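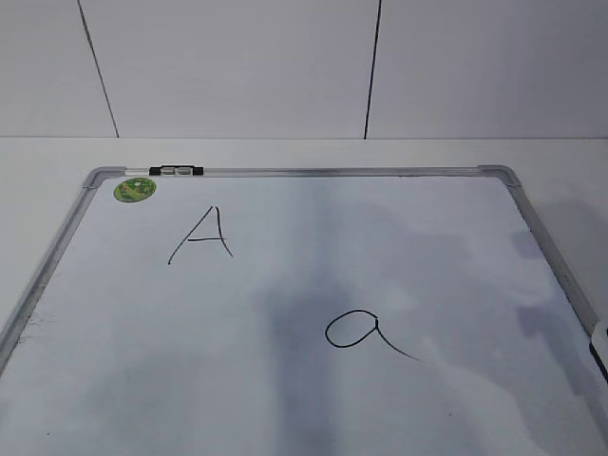 Capital and lowercase A on the practice board, handwriting task.

Newsletter > Clubs > Drellham Robotics Club

Handwriting task: where the club stands

The spring project at the Drellham club is letter writing. A two-joint arm with a lift axis has to write both forms of a letter on a whiteboard that lies flat on the table, using an ordinary dry-erase marker. The Gindo student meet in July has a writing event on its program, and the club has entered one team.

The letter A was chosen as the first test case. The capital is three strokes, all close to straight, with two pen lifts. The lowercase form used by the club is single-story: one closed loop, one short vertical, and a tail. It needs no pen lift, but it asks for a steady speed around the curve, and small errors in joint angle show up as a loop that is too wide or leans over. A letter set that handles both forms of A can handle most of the alphabet with few changes.

Stroke data

Letters are stored as lists of points with a pen-up or pen-down flag. The present set has 2,364 points for 52 letter forms. Members enter the points by hand from graph paper, then run a script that fills in the path between them. The script is shared by all groups and is called Orakzai, after the folder it was first saved in. Please do not rename the folder. Two of the older laptops still look for it by that name.

Point spacing was the main topic last month. Wide spacing gives flat spots on the loop. Very close spacing makes the controller pause between points, and each pause leaves a small dot of ink. The current rule is close spacing on curves and end points only on straight strokes. The tail of the lowercase letter has its own setting, as the pen should leave the board while still moving. Groups that stop the pen first and then lift it get a blunt end.

Pen pressure

The marker is held in a spring sleeve with up to 5 mm of travel. Boards are not perfectly flat, and the table has a slight dip toward the middle, so a fixed pen height works in one corner and fails in another. The sleeve takes up most of the difference. The remaining error is handled by a height map: the arm touches the board at 33 points before a run and stores the readings. The map has to be redone any time the board is moved, even by a little.

Line width is still uneven. A thin line is preferred for the event, because the scoring compares the center of the stroke with the printed guide and a thick line makes the center harder to find. Fine-tip markers give a better result but dry out faster with the cap off. Cap the marker between runs. It goes back in the holder on the top rail, and the same marker is used for the whole session so that results can be compared.

Placement on the board

The two forms are tested at different positions on purpose. The arm is most accurate near the middle of its reach and less so toward the corners — a letter that is good at the center may be poor at the upper left. Record the position in the log along with the letter. Entries without a position will be left out of the plots.

The log now has 155 runs. Of these, 43 were stopped early, most of them for a lost serial connection. The Skosa motor boards have been moved to shorter cables and the fault is less frequent. It has not gone away. If the arm stops partway through a stroke, cut power at the switch before touching the pen sleeve.

Next steps

Work on B and C starts when the lowercase loop closes within 1 mm at all test positions. After that the groups will split: one on spacing between letters, one on whole words. The word group needs someone who is comfortable with Python and does not mind reading log files.

Clean the board with a dry cloth first and use spray only at the end of a session. Spray left on the surface makes the next line skip.

Updated 27/04/2022

Search this site Enter keywords Go

Contact the club | © Drellham Robotics Club | Back to top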